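Skondura Delicate-Object Gripper — Safety and Service Notice: Overclose Fault at Low Force Settings

Applies to two-finger units with controller firmware 3, all finger sets

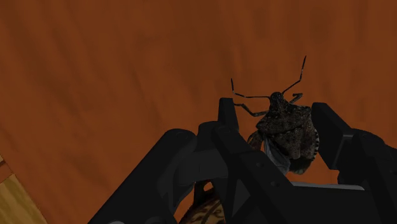 Ratih Ismail wrote in to ask whether a unit that has never shown the fault still has to come out of service, given that hers has run on low force since September without a single alarm. It does. The fault gives no warning before the first event, and a clean history on a unit running firmware 3 tells you nothing about the next cycle.

What goes wrong

When the gripper is commanded to close on a light or compliant object at a force setting of 4 or below, the controller can miss the contact threshold and keep closing. The fingers then travel towards the programmed end position at the default force, which is well above the selected value. The result is a crushed specimen or, if a hand is in the gap, a pinch injury.

The controller logs the event as code 3751 (position reached, contact not confirmed). On firmware 3 this code is classed as information only. It does not stop the program, light the status lamp or open the fingers. An operator watching the pendant will see a normal completed grip.

Cause

Contact is detected from motor current. At low force settings the current rise on contact is small, and firmware 3 filters the signal over a window long enough to smooth it out. If the object yields at the same time, as insects, seed heads, soft fruit and foam all do, the rise may never cross the threshold. The controller then falls back to position control, and the fallback routine reads the default force value instead of the one set by the user.

Rigid objects are affected less often. The fault has been reproduced on thin-walled glass vials, so a rigid workpiece should not be taken as protection.

Conditions that make it more likely

Force setting of 1 or 2.
Narrow prong fitted opposite a block fingertip. The smaller contact area allows the object to rotate or sink before current rises.
Closing speed above half of maximum.
Cold start, before the linkage grease has reached working temperature. Nearly all bench reproductions at our Totley workshop were in the first hour of running.

What to do now

1. Stop using force settings of 4 or below until the controller has been updated.
2. Search the event log for code 3751. Export the log before updating, as the update clears it.
3. Set the programmed end position no narrower than the object plus the compliance allowance in the manual. This limits travel if contact is missed. It does not remove the fault.
4. Keep hands clear of the finger gap whenever drive power is on. Loading by hand with the fingers energised was never an approved method, and it is now specifically prohibited for affected units.
5. Inspect the fingertips. An overclose can bend a narrow prong slightly out of line. Replace any prong that does not meet the alignment gauge along its full length. Do not straighten it.

If the fingers close on a person, press the emergency stop first, then use the manual release on the palm side of the drive housing. Do not jog the fingers open from the pendant — the controller may complete the closing move before it accepts the new command.

The update

The updated firmware shortens the filter window, carries the user force value through to the fallback routine and reclassifies 3751 as a stopping fault. The fingers hold position on the fault and wait for an operator.

Cycle time on low force grips increases slightly. Programs that chain grips without a confirmation step will need one added, and some users will see nuisance stops on very light objects. These should be dealt with by lowering the closing speed. Disabling the stop is not supported.

Units fitted with the Murker adaptor plate need the adaptor profile reloaded after the update. Without it the zero position is wrong and the finger gap displayed on the pendant will not match the real one.

Parts and service

Prongs, block fingertips and alignment gauges are held by Hutapea, our service agent. Prongs damaged by an overclose on firmware 3 are replaced at no charge on receipt of the exported log. Phone support is closed on Sunday. Units without network access can be updated from a memory card, supplied on request.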